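Gripper comparison week, a thread. I've been going back and forth between the Skuven and the Kolia hand-held grippers for cable work and I have opinions now, so mute me if thin black wires aren't your thing

The job is boring on purpose. Pick a cable up off a table, pass it across, put it down again without kinking it. Everyone demos with blocks and cups, and then you hand the thing a floppy wire and find out what the fingers are made of

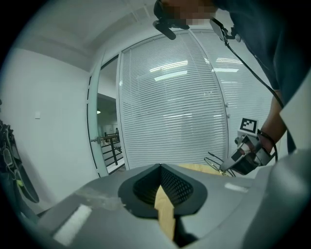
Wuisan Bench Notes
@wuisanbench · Mar 11, 2020

Second gripper coming in over the board with the wires hanging in loops off its tip. This is the part of the handoff I care about most, and it's where the two designs split hard for me

Skuven first. The finger has a soft notch in it and I love that notch. A wire sort of finds its own way into the middle, so you can come in sloppy and still get a decent hold

Downside: once it's in there you can't see it! The view from the gripper is mostly pad and housing, and I keep tilting my wrist to check what I've got – which then shows up in the tracking as a weird little nod on every single grasp

Kolia is the opposite. Great view, picky fingers. Come in a bit off and the cable slides right out, and if there's a connector on the end you get to chase it across the table

46 grasps each so far, same cables, same table. Kolia dropped 3 more than Skuven. I wouldn't bet money on a gap that small, so please don't quote me on it

Bundles are a whole different animal though. One wire is polite. Several wires clipped together all want to go somewhere else
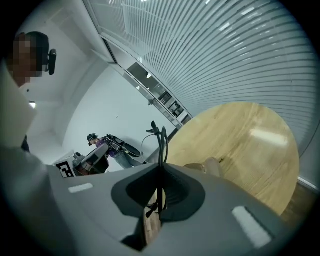
Cable bundle sticking up out of the gripper opening, one wire doing its own thing off to the side

I tried pinching low and I tried pinching near the clip. Low is steadier, but the loose ends flop around and hide whatever's behind them. Near the clip looks tidy until you turn your hand over

Ok, tracking. We're running everything through Vumow and it's been solid as long as the marker stays in view. Two hands close together is where it gets grumpy, because one marker ends up hiding behind the other hand

A camera up high helps a ton with that
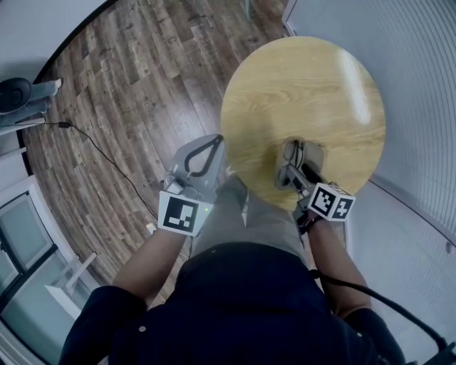 Both grippers at the round table, markers up

Wish list for whoever builds the next one: shorter body, cable exit that doesn't drag on my sleeve, and a strap I can do up with one hand. The strap thing sounds petty until you've done it all afternoon

Oh, and glare. A shiny spot on the tabletop eats a black wire's edges on one side and leaves them crisp on the other. Trying a matte mat next

The plan is 1,000 grasps per gripper by June, cables only. Will post the numbers when I have them, good or ugly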